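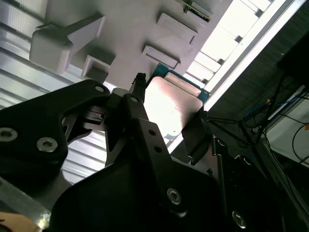
Ní Chonaill

About Lastent

Lastent is a small company in Posham. We help repair shops and server recyclers to plan and buy their first robot. We do not sell robots ourselves, and we take no commission from the firms that do. The customer pays us for the plan, and the plan belongs to the customer.

We started in March with 3 people and one shared desk. Today we are eight, and we have finished 15 plans. Most of them are for work with server parts, such as processors and memory, where the pieces are small and a mistake costs money.
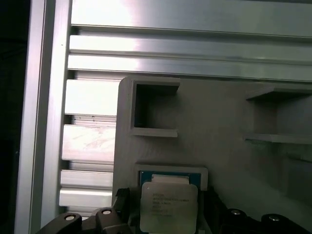 A plan begins with a visit of one day. We watch the work, we measure the table and we ask what was bought before and is no longer used. After that we write the budget in two columns, the first for the robot arm and the gripper, the second for everything else. The second column is often the longer one – fixtures, cables, lights, spare fingers, training hours and the time when the line must stand still.

Our longest budget until now was for the Cirkden project. It had 102 lines, and the customer read every one of them with us.

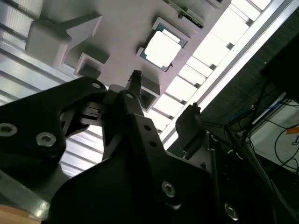
One customer wrote to us that he would now order the fixtures first and the gripper last, and that he wished he had kept more money for the second year. We have put his advice into our planning sheet, under "Service and spare parts".

We also tell a customer when it is better to wait. If the parts change every few weeks, a robot may be too early, and then we write this on the first page.

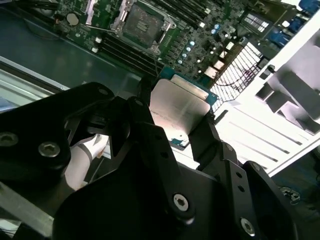

Processor in the gripper, with the server chassis open behind it.

If you wish to have a visit, please write to our office in Posham and tell us which parts you handle and how much space you have. Drawings are welcome, also by hand.

Page last changed: 8 June 2018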